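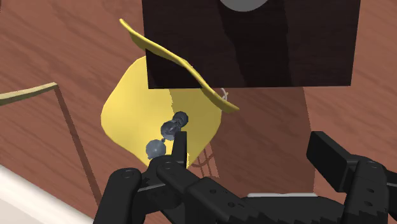

How to Enter Baptism Records from the Old Mission Registers

These steps apply to the parish registers from the Pastmont and Yakubu mission stations. Read them through once before opening a register. Transcribers working on marriage or burial books should use the separate guides.

Before you start

Get a register number and a page range from Bernice Amissah. Do not pick your own pages. The Pastmont baptism book runs to 309 pages, and two people have already keyed the same section twice.

Open a new sheet from the Prolik template. Save it with the register number, a hyphen and the first page number, for example 21-57.

Entering a record

1. Type the entry number exactly as the priest wrote it. If a number was skipped or used twice, keep it that way and put "numbering error" in the Notes column.

2. Enter the date of baptism, then the date of birth. Many entries give only an age, such as "two years". Put the age in the Age column and leave the birth date blank. Do not work it out.

3. Enter the baptismal name and the family or house name in separate columns. Latin forms stay in Latin: Joannes is not changed to John. The search index handles the matching.

4. Enter the parents, then the godparents. Where the priest wrote "idem" or used ditto marks, type the full name from the line above.

5. Enter the minister's name. Catechists who baptized in danger of death are marked "in periculo mortis" or "i.p.m." – tick the Emergency box for these and leave the Minister column as written.

6. Copy any margin notes into the Notes column. These usually record a later confirmation or marriage, often at another station such as Cimura.

Unclear writing

Put doubtful letters in square brackets. Use [...] for a word you cannot read at all. A full guess without brackets will be sent back.

Checking and sending

Compare the last entry number on your sheet with the last one on the page. Sort by date and look for years out of order. Send the finished sheet to Bethel Negussie, with the register number in the subject line.

Page last changed 29/06/2024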